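From: Nidia Villca
To: textile-care list
Subject: Re: [textile-care] Yellowing on stored satin, and what to wrap it in

> We have a run of polyester satin linings that went into storage clean
> and came out with yellow bands along the folds. Same detergent as
> always, same shelf. The cotton pieces next to them are fine. Is this
> a rinse problem or a packing problem? We use whatever plastic bags
> the goods arrive in.

Probably packing, but rule out the rinse first, as it is the cheaper test. Take one banded piece and one clean piece from the same batch, wet a corner of each with distilled water, and press a pH strip against the cloth for a minute. If both read near neutral, your rinse is fine. If the banded piece reads alkaline, you have detergent residue and should add a rinse before you change anything else.

Assuming the rinse checks out, look at the bags. Some plastic film contains an antioxidant, usually BHT, that moves out of the film and into whatever touches it. With nitrogen oxides in the air (gas heaters, forklifts, a loading dock) it can turn into a yellow compound. The old name for this is phenolic yellowing. It often shows first at folds and edges, where air gets in. Cotton can yellow this way too, so the clean cotton does not settle the question. Was it bagged or loose?
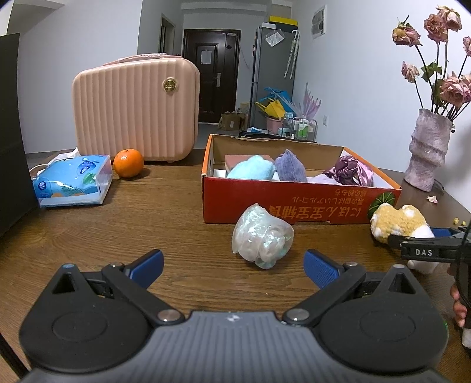 A quick way to tell: phenolic yellowing is often partly reversible under acid conditions. Dip a banded swatch in a weak citric acid solution and watch the color. If it fades, the bag is your main suspect. If it stays put, think about heat, a finish breaking down, or plain soil that was invisible when the piece was packed.

At Flaltance we had the same complaint on 40 garments, all from one shelf by the dock door. We stopped reusing delivery bags, went to BHT-free film from Premham for anything that has to be sealed, and used unbuffered tissue and open boxes for the rest. I have seen 2 new cases in the 700 pieces packed after that, both in bags that somebody had saved from a delivery.

Ask your supplier for a written statement on BHT. "Archival" on the label is not enough — the word has no fixed meaning for film.

For the pieces already marked, rewash one with a mild acid final rinse and dry it away from the heater. Check it again in July before you do the whole run, as the color can come back.

Nidia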